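Grarkgate Community Help > Home and Household > Moving and Storage

How do I pack a box of snacks so it arrives as snacks?

Posted by bollau_bound, December 22, 2021
209 views

I am moving from one end of Grarkgate to the other, and have reached the stage where everything I own is in a heap and the heap is winning. Pillow, plastic bin, bags inside other bags. Most of it I can deal with by swearing. What I can't work out is the snacks.

There are a lot of them. A relation sends them, I never say no, and the cupboard has been full since May. Mostly small sealed packets: noodle snacks, crunchy things in red bags, a few shiny ones I have never dared open. I have one brown cardboard box and a table to pack on, and my first go ended with the lid sitting up like a tent.
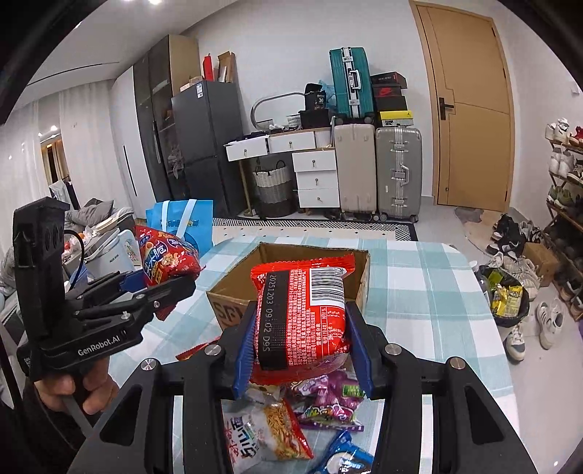 Do I stand the packets up like files or lay them flat? Do I put the puffy ones on top, or will they just burst wherever they go? And is it worth keeping the ones whose dates I can't make sense of? The van is booked through Clollano and they charge by the box, so "buy another box" is an answer I would like to avoid — though I suspect it is coming.

clollano_survivor
20 helpful votes

Buy another box.

All right, a proper reply. Stand them up, back to back, like records in a shop. Flat layers look tidy but the bottom one takes all the weight, and by the time you get to the new place it is seasoning. Noodle packets go round the outside as they are stiff enough to act as a wall. Puffy bags go in last and you do not press the lid down on them, however tempting. If the lid won't close, take three out and eat them. I have moved four times and this has been my main meal on each occasion.

Tape the bottom twice. Old delivery boxes have already done one journey and are not keen on a second.

On dates: look for a printed strip on the back, and check whether it is the date it was made or the date it goes off. Plenty of imported packets give the making date and then a number of months somewhere else in the small print. A phone translator will sort out most of it.

teatowel_tendency
3 helpful votes

Put them in the pillowcase with the pillow.

abouzeid_road_end
20 helpful votes

Please don't do the pillowcase. I did, and slept on paprika for a week.

I agree with standing them up, but do a sort first. Anything close to its date goes in a carrier bag with handles that travels with you, along with the kettle and mugs. You will want it at nine at night when you can't find a single fork. Only the long-dated stuff needs the box.

Also, write FOOD on two sides. I wrote it on the top only, another box went on the top, and I found mine behind the wardrobe 100 days later. The shop on Abou Zeid gives away small strong boxes if you ask before they flatten them.

bollau_bound
Thank you both, and teatowel_tendency. Sorted into two lots, stood the rest up, and the lid closes if I lean on it — I know, I know. Off to find the tape, last seen in the heap.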